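Stemora workshop notebook – Monday
Vanity station, handheld grippers: loss of marker tracking during bottle placement
Entered by R. Memon. Reviewed by B. Lévesque.

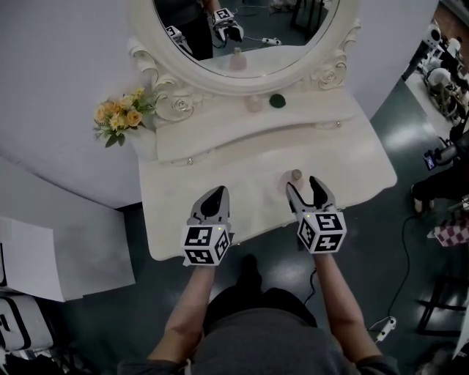 Work on the vanity task was stopped at 10:40 after the tracking software reported the right gripper in two places within the same recording. The fault was first noticed by Brayden Lévesque on playback. Up to that point the session had been treated as normal, and no warning had been shown to the operator.

Symptoms. The recorded path of the right gripper follows the hand correctly while the jaws approach the bottle. At the moment of closing, the path jumps to a point well behind the vanity, stays there briefly and then returns. The jaw opening signal is continuous throughout. The left gripper shows the same jump less often, and never while it is held still.

Safety note. The jump matters beyond the quality of the data. On Friday one of the affected recordings was replayed on the Tanoli arm in the next bay. The arm attempted to follow the false position, accelerated away from the table and was halted by its force limit. It touched the guard panel. There was no injury and no damage to the arm. The panel has a scuff at elbow height, which has been entered in the bay log. The replay was run at reduced speed, in accordance with the standing rule, and that rule remains in force without exception.

Cause. The mirror was suspected early, and the suspicion was confirmed before lunch. The vanity has an oval mirror facing the operator, and the marker cubes are reflected in it. A reflected marker should be rejected, as its pattern is reversed. In the configuration file for this station, however, the option that accepts reversed patterns had been left on. It was enabled in January for the Flakon trials, where one camera delivered a flipped image, and the file was copied to this station without review. When the hand or the bottle hides enough of the real cube, the software takes the reflection as the better candidate and reports a position on the far side of the glass.

Checks made.
Option on, mirror uncovered: the jump was reproduced in 50 trial placements, though not in every one.
Option on, mirror covered with a gray cloth: no jump in 50 trial placements.
Option off, mirror uncovered: no jump. Short dropouts remain when the real cube is hidden, and these are marked as missing, as they should be.

The third arrangement is the one to be used. Covering the mirror would also work, but the task sheet calls for the furniture to be left as it would be in a bedroom, and R. M. does not wish to change the sheet in the middle of a collection.

Extent. The collection so far holds 3,619 recordings from all stations. Only those made at the vanity with the copied file are in doubt. They have been moved to a quarantine folder and are not to be replayed on any arm, at any speed, until they have been screened. B. L. has written a filter that flags any position change too fast for a hand to make. It caught every jump in the trial set. It also flagged two quick but real movements of the left gripper, so the threshold needs another look.

Actions.
Configuration file corrected and locked. Done, R. M.
Comparison of the files at the other stations against the master. B. L., open.
Limit check on the replay path before the arm is enabled, with refusal to start if the check fails. R. M., open. Gosetell has been asked whether their controller can do this on its side.
Screening of the quarantined recordings, in batches of 200. Open.

Cable to the charging shelf is still too short. Carried over from last entry.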